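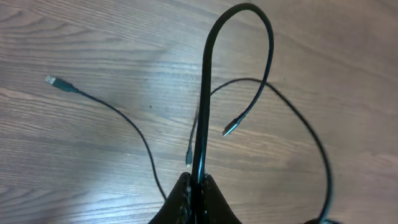 A black cable in a tall arch over the wood, small metal plug at the end of it

The Great Cable Sort, February

If you've been to ours you'll know about the drawer. It's the wide one under the kettle, the one you have to wiggle and then yank, and everything with a plug on it has been going in there since we moved to Karnport. I finally tipped the whole lot out and went through it properly, one cable at a time, and it came to 133. One hundred and thirty-three! I wrote it on the back of an envelope and then counted again with a cup of tea, hoping I'd got it wrong.

So this is a very small gallery about a very dull job that I enjoyed far more than I should have. Two pictures, quite a lot of chat. Tea recommended.

The first one is up at the top there. I like how a cable goes when it's lifted off the table, up and over in that skinny arch and then the plug just dangling, pointing wherever it fancies. It's one of those little metal-tipped plugs I can never tell apart at a glance (micro? USB-C?) and I spent an embarrassing part of the afternoon tilting things towards the window. My method now is to keep one cable of each sort with a scrap of masking tape on it, as a sort of reference library, and hold the mystery ones up next to it. Slow, but I've stopped jamming the wrong end into my headphones.

There's another thin black one lying on the wood over to the left. That's really the whole trouble with this drawer in one go - black, thin, black, thin, black. Whoever at Akbulut decided to make their leads bright orange has my undying thanks, I found all of those in a minute flat.

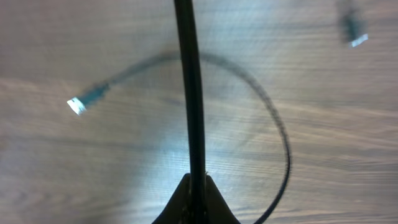
Hedvika Rusnák

The big loop! A thin black cable doing a lovely lazy circle on the tabletop, with its little connector over at the left. I get very fond of cables at this stage, when they've been untangled but not yet wound up, because you can see what shape they want to be. Esben Bisgaard, who used to do sound for the theatre group, told me years ago to let a cable show you its curve before you coil it, and never to wrap it round your elbow. I thought he was being precious about it. Then I tried it his way and my extension lead stopped turning itself into a corkscrew, so there you go, Esben, you can have that one.

I do love the table in this as well, all those streaks running across, and the pale patch where the light has bleached the middle out. It's a rubbish surface for finding small black screws on but very good for cables.

For anyone with a drawer of their own, my piles went like this:

Keep and use. Things I could name straight away without looking anything up.

Keep one, give the rest away. Phone chargers mostly. We had enough for a small hotel.

Belongs to somebody. Musa Yusuf, there's a long white one with your initials on it and I'm sorry, I think I've had it since the camping trip.

No idea. Into a shoebox marked NO IDEA, lid on, back of the cupboard. If I haven't opened it by next winter the whole box goes to the recycling point behind the Vevum shop, which takes cables and old plugs as long as you've taken any batteries off first.

Dead. Anything with the wires showing or a plug that wobbled. I was strict about these, apart from the lamp lead, which I've put to one side until Relu has had a look.

For the tying up I used the reusable hook-and-loop strips. I bought a roll of 150 from Promow, thinking that would see me through several years, and there's hardly anything left on it. The trick with them is to thread the strip through its own slot so it stays attached to the cable when you undo it - otherwise they wander off and you find them stuck to your jumper. Short leads I don't bother with, they just go in a figure of eight with the end tucked through.

Then it all went back in the drawer, in five old ice cream tubs, with labels facing up. It opens with one finger now. I've been opening it quite a lot, to be truthful, for no reason at all.

If you've got a good way of telling the tiny plugs apart, do leave me a note underneath, I'd love to hear it. And if you've lent me a printer cable at any point since we moved in, please come and get it! There are seven and we don't own a printer.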